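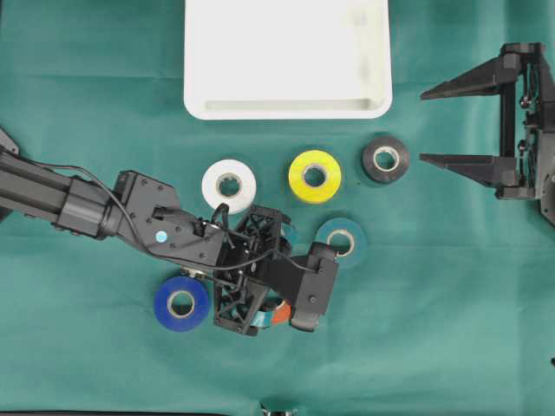 saltmarsh_jo wrote:
I'd start with the one-volume Miltenby and not worry about it! You can always go back for the big one later. The first winter on Stirness is all there, and the ferry chapter, and most of the letters to his sister.

pagecreased wrote:
Thanks jo! For anyone joining in now, my question was which edition of Geert Willems's "A House on Stirness" to get for someone who mostly reads novels and has never finished a memoir. My brother-in-law in this case. I loved this book so much that I read bits out at dinner, and he asked to borrow it, and then he saw the size of it (1067 pages in the complete edition) and went a bit pale.

tidewrack wrote:
Disagree with jo, sorry. The short one takes out nearly all of Tramine. The whole middle of the book is him failing to write about his father, and he keeps going off to the quarry at Tramine to avoid it, and if you cut the quarry you get a man who just decides one morning to be fine. I read the Miltenby first and thought it was pleasant. Read the complete one two years after and had to go for a walk.

saltmarsh_jo wrote:
But you did read it first, and then you went on to the other :)

tidewrack wrote:
Only because a friend pushed it on me! I'd written him off as a nice man with a boat.

Ollie_K wrote:
The boat is the best thing in it. I will hear nothing against the Mulder. The bit where he paints the name on and runs out of room for the R and leaves it "MULDE" until spring, I was laughing so hard on the train that I missed my stop.

pagecreased wrote:
YES. And then his sister writes back addressing the envelope to Captain Mulde. My copy falls open there.

bramblejar wrote:
Can I put in a word for the translation? Both editions are Annelies Coppens but they aren't the same text. She went over it again for the complete one and it's so much looser and funnier. In the short one the neighbor says "I do not care for your fence." In the complete one she says "That's some fence you've got there." Same line in the original, apparently. I know which neighbor I'd want.

tidewrack wrote:
I like the first one better there, if you can believe it. The neighbor is stiff. She's supposed to be stiff, he's scared of her for 50 pages.

bramblejar wrote:
Stiff, sure, but she's teasing him too, and you only find that out at the funeral if the first translation is all you've got. It works better when you can go back and hear it.

tidewrack wrote:
Hm. I'll give you the funeral. I still miss the old line.

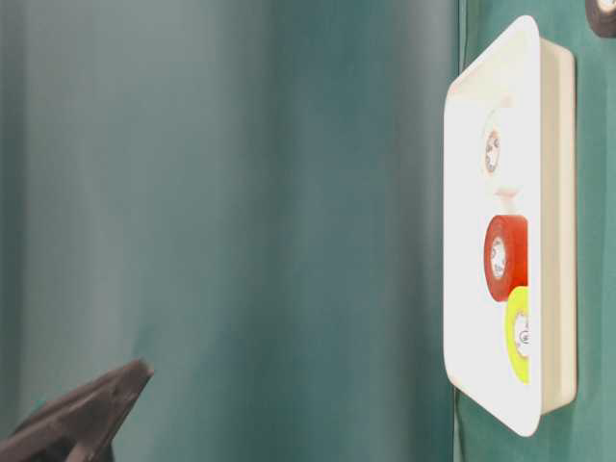 Tape rolls in the white tray

Ollie_K wrote:
Has anyone done the audio? I'm on the second part now and the reader is wonderful with the letters, he gives the sister this dry little voice. Less good with the place names. He says Stirness a different way in every chapter.

saltmarsh_jo wrote:
I gave up on the audio at the sheep. It's a long list of sheep, and in print your eye can hop over it.

Ollie_K wrote:
I love the sheep!! They all have names and then four hundred pages later one of the names comes back and it's a person. I gasped. In the dishwashing gloves and everything.

pagecreased wrote:
Wait, which one? No, don't tell me. I'm going back tonight.

quietcarriage wrote:
Dissenting voice. I found it self-absorbed, short or long. He leaves two kids on the mainland to go and look at weather, and we get a paragraph on them at Christmas. I like memoirs a lot and read plenty, but I want the writer to notice the other people in the room.

tidewrack wrote:
Fair, and I felt that all through the Miltenby. In the complete one his daughter comes out to the island in June and stays through the whole of chapter nine, and she lets him have it. It's the best argument I've read in any memoir. They cut that too!

quietcarriage wrote:
They cut the daughter? Okay, that's a strange decision. I may try the library's copy, but if I'm still annoyed by the ferry I'm coming back here to say so.

saltmarsh_jo wrote:
Okay, I'd forgotten chapter nine wasn't in it. I've mixed my two copies up in my head. Half a point to tidewrack. I still say you don't hand 1067 pages to a nervous man.

bramblejar wrote:
There's a boxed set of the complete text in 2 paperbacks, if you can find one. Mine is numbered 2124 on the back page and came from a charity sale with somebody's pencil notes all down the margins of the Tramine chapters. Mostly "ha" and "no". Much easier to hold in bed, and he'd only have to see one half at a time.

pagecreased wrote:
Oh, that's perfect. I'm giving him the first half and keeping the second one on my shelf until he asks for it. Will report back on whether he gets past the fence.

Ollie_K wrote:
Tell him about Captain Mulde!

tidewrack wrote:
Do not tell him about Captain Mulde.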